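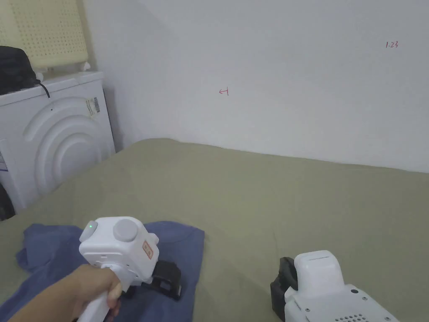 Enregistrer les voix d'une fiction audio chez soi demande surtout de choisir la bonne pièce. Un micro moyen dans une chambre sourde donne de meilleures prises qu'un bon micro dans une cuisine carrelée, et l'écart s'entend dès la première réplique. La chambre l'emporte presque toujours grâce à la literie. Un lit couvert d'un simple drap vert olive, comme sur la photo, fait déjà une grande surface souple contre le mur, et il suffit de se placer devant pour que la voix parte vers du tissu au lieu d'un mur nu. La méthode décrite ici est celle que nous avons suivie pour les deux premiers épisodes de Coltano, avec des comédiens qui enregistraient chacun de leur côté.

Accueil Épisodes Écriture Son Équipe Contact

Préparer la pièce

Fermez la fenêtre, tirez les rideaux, arrêtez l'horloge murale si vous en avez une. Coupez le chauffage soufflant et mettez le téléphone en mode avion, dans une autre pièce si possible. Frappez une fois dans vos mains à l'endroit où vous comptez parler. Si vous entendez un petit claquement métallique qui revient, déplacez-vous ou accrochez une couette derrière vous, sur une porte d'armoire ouverte par exemple. Recommencez jusqu'à ce que le claquement disparaisse.

Évitez les angles. Les graves s'y accumulent et la voix devient pâteuse, défaut difficile à corriger ensuite.

Placer le micro

Comptez une largeur de main ouverte entre la bouche et le micro. Décalez-le légèrement sur le côté, à hauteur du menton, pour que le souffle des « p » et des « b » passe à côté de la capsule. Posez le texte sur un pupitre ou collez-le à hauteur des yeux. Un comédien qui baisse la tête pour lire change de timbre à chaque ligne.

Pour les scènes criées, reculez d'un pas et baissez le gain avant de commencer. Notez le réglage, vous en aurez besoin pour les reprises.

Régler le niveau

Jouez la réplique la plus forte de la scène et réglez le gain pour que les crêtes restent sous -6 dB. Jouez ensuite la plus faible. Si elle se perd dans le bruit de fond, rapprochez-vous du micro pour ce passage et ne touchez pas au gain. Enregistrez en WAV, 48 kHz, 24 bits, mono. Pas de compression, pas de réduction de bruit à la prise : le mixage s'en charge.

Enregistrer le silence

Avant la première réplique, laissez tourner 60 secondes sans parler ni bouger. Ce fond servira à boucher les trous entre les phrases. Refaites-le si vous changez de place, de pièce ou d'heure. Une chambre à sept heures du matin ne sonne pas comme la même chambre à midi.

Jouer et numéroter les prises

Faites trois prises de chaque réplique, à la suite, sans vous arrêter pour réécouter. Annoncez à voix haute le numéro de la ligne avant la première. En cas d'erreur, tapez dans vos mains et reprenez au début de la phrase : le pic se repère tout de suite sur la forme d'onde.

Le premier épisode de Coltano comptait 1 370 mots de dialogue. Imke Schmieder, qui jouait la navigatrice, a fait sa part en une soirée. Prévoyez deux séances si le rôle contient des cris ou des chuchotements longs, et placez les cris à la fin.

Nommer et envoyer les fichiers

Un fichier par scène, nommé ainsi : épisode, scène, personnage, séance. Par exemple E01_S04_NAVIGATRICE_A.wav. Pas d'accents ni d'espaces. Joignez un court texte avec le modèle du micro, la distance et les lignes sur lesquelles vous avez un doute. Gardez une copie chez vous jusqu'à la mise en ligne de l'épisode.

Chez nous, Guangming Mao reçoit tout le vendredi et renvoie la liste des reprises. Elles se font dans la même pièce, au même endroit, avec le gain noté la première fois.

À lire aussi
Écrire une scène sans narrateur
Bruitages de pas : gravier, parquet, neige
Ternov, journal de mixage du troisième épisode
Diriger un comédien à distance
Gresov : le texte intégral du pilote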